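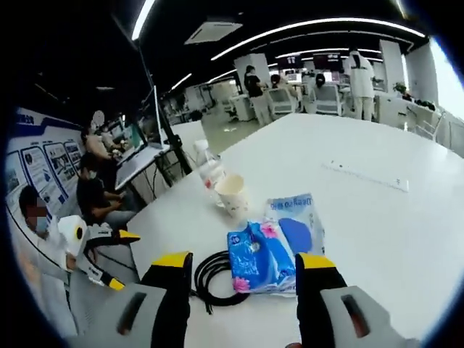
Soledad Quezada would like to see the fingers checked every morning, before the first recording and not after the first complaint. She wrote this in June in the shared notebook of the Hollside office, and since then the proposal has become the normal routine for the pair of hand-held grippers which work at the long white tables there.

The grippers belong to the Cestadex station of Ternell. A person holds one in each hand and does ordinary table work with them, for example picking up a packet of tissues and putting it down in another place, while the camera on each tool records what the fingers do. The recordings are later used to teach a robot arm the same movements. The station has no fence and no big control cabinet, and for a long time it was treated like office equipment, which means it was cleaned when somebody thought of it.

That changed in spring, when the station had reached 3,275 recordings. Ifor Eynon, who prepares the recordings for training, noticed that in many of the newer ones the finger opening did not go back to zero when the fingers were closed. The difference was 2 millimeters on the left-hand tool. It is not much for a cardboard box, but with a soft packet it is the difference between holding and only touching. The robot learned from these numbers that it holds something when it does not.

At first the team suspected the software. Eynon loaded an older version and the result was the same. Then Getsemaní Aguirre took the left-hand tool apart on the bench and found the reason in the place where the finger sits in its gray base. One screw had become loose, and the finger could move a little to the side before it pressed. On the video it is almost impossible to see. With the hand one can feel it at once, if one knows that one should try.

The repair itself was short. Aguirre cleaned the old thread glue from the screw, put on a small drop of new one, and tightened it with a torque driver. She let it rest overnight. In the morning she closed the fingers, set the zero point again and repeated the measurement until she was satisfied. The right-hand tool got the same treatment, although its screw was still good.

More work was the question of what to do with the recordings already made. Eynon went back to the point where the closed value began to drift and marked everything after it. A part could be corrected by calculation, the rest was put aside. He does not want to delete them. Recordings of thin objects were hit the worst, and these will be made again during the summer, when the station has free hours in the afternoon.

The new morning check has its own page in the notebook. The person who opens the station takes each tool in the hand, holds the housing firmly and tries to move each finger sideways. After this the fingers are closed completely and the value on the screen is read. Then comes a gauge block, which is gripped and released several times, and the value must be the same each time. The yellow tips are wiped with a cloth and a little alcohol. Fat from the skin and dust from paper packaging collect there, and tips with dust on them slide on plastic film. At last the lens of the camera is wiped, with a different cloth.

If a value is wrong, the tool does not go to the table. There is a spare housing, but no complete spare tool, so in such a case the station works with one hand only and the tasks are chosen accordingly. This has been necessary one time since June, when a slot in one finger base had collected paper fiber and the finger did not close fully. A wooden toothpick was enough to repair it.

Cables are a separate chapter. The earlier habit was to wind them tightly around the tool when work was finished, and near the plug the rubber had started to crack. They are now laid in a loose coil. Bleddyn Bevan, who orders the parts, changed at the same time to a plug with an angle, so that the cable leaves the housing in the direction of the forearm and does not pull on the socket when the wrist turns.

Bevan has also set a fixed life for the tips. They are changed after 80 hours of use, also when they look good. "With the eye you see the wear when it is already too late," he said. The old pairs are kept in a labeled bag, and Eynon uses them when he wants to know how a worn tip behaves. A new pair comes from Gwilliam, a small workshop that casts the material in its own molds. The first delivery was a little too hard and had to go back. The second one fits well, but the tips need to be pressed in slowly, straight and without any tool. Lleucu Trevor damaged one with pliers and has written a warning about it in capital letters on the first page of the notebook.

Not everything is solved. The zero point still moves a little when the air conditioning has cooled the office strongly, and the team does not agree about the cause. Aguirre believes it is the sensor. Trevor thinks that it is the plastic of the housing, and she has started to write down the room temperature next to the closed value. She has 33 lines until now and says that she needs more before she can draw a curve from them.

Quezada has asked that people who come to the station for only one day learn the check too, and do it themselves. Until now it was always done for them by a colleague. A printed version of the page, in larger letters, will be put next to the charging place. The next change of tips is planned for the end of the month, and Aguirre will then open both tools again to look at the screws.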